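Speaker notes -- Storing Small Jewelry: Chains and Trays
Tuesday evening session, Girgate community room
Speaker: Styliani Tsoukalas

Start on time even if people are still finding chairs. Say who I am, say I did repairs at the Makris counter for years, then move on. Thaddeus Tillman has the handouts and will pass them down the rows.

Opening point. Most of the chains that came to me for repair had been damaged in storage. They were dropped in a dish with everything else, they tangled, and somebody pulled. Ask for hands: who has a knot at home right now? Wait for the laugh, don't comment on it.

Slide 2. Laying out.

Clear a flat, pale surface before you start. White is good for gold and darker metals. Silver is harder to see on white, so go slower with it and use a lamp from the side. Lay each chain down by itself, with space between one and the next. 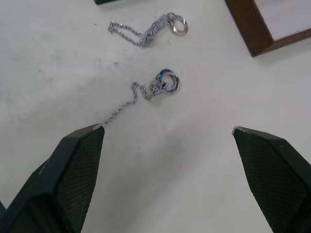 Open the clasp first, or close it, depending on what you are doing. To untangle, open. To store, close. People get this backwards. A closed clasp can't catch a link on the next chain, and an open one will. Thin chains are the worst because the links are small enough to lock together.

If there is a knot, don't pull the ends. Put it flat, press lightly with a fingertip and roll it. Two pins will open up the middle. A drop of baby oil is fine on plain metal. Keep it off pearls and anything glued. Wash the oil off with dish soap and dry the chain all the way before it goes in a box.

(Pause. Pass around the practice chains. Shanthi Hettiarachchi is bringing these -- check with her before we open the doors.)

Slide 3. Wiping down.

Soft dry cloth, along the length of the chain and never across. No paper towels. No toothpaste, and expect an argument about toothpaste. Say that it scratches and leave it there.

Slide 4. Trays and boxes.

A box with compartments is worth having if you own more than a few pieces. One chain to a compartment. Padding matters more than the outside of the box. Press the padding with your thumb in the store and see if it comes back up. Run a finger along the dividers too -- a rough edge will snag a fine chain.

Wood on the outside looks nice and holds up well, but keep it away from the radiator and out of the bathroom. Wipe it with a dry cloth. Padding can be brushed with a clean, soft makeup brush.

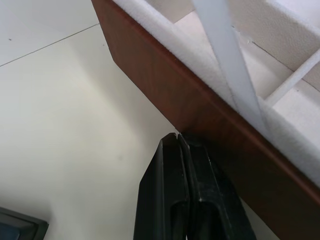
Do I need a separate compartment for every earring too?

Pairs can share one. Keep posts with posts, and put anything with a hook by itself so it doesn't work its way into the lining.

Slide 5. Moving house or traveling.

Fill empty compartments with tissue so nothing slides. For one or two chains, thread each through a drinking straw and close the clasp on the outside. Grigoris Gkikas will want to talk about insurance here. Give him a minute and then go to questions.

Collect the practice chains at the end and put the lamps back in the hall closet.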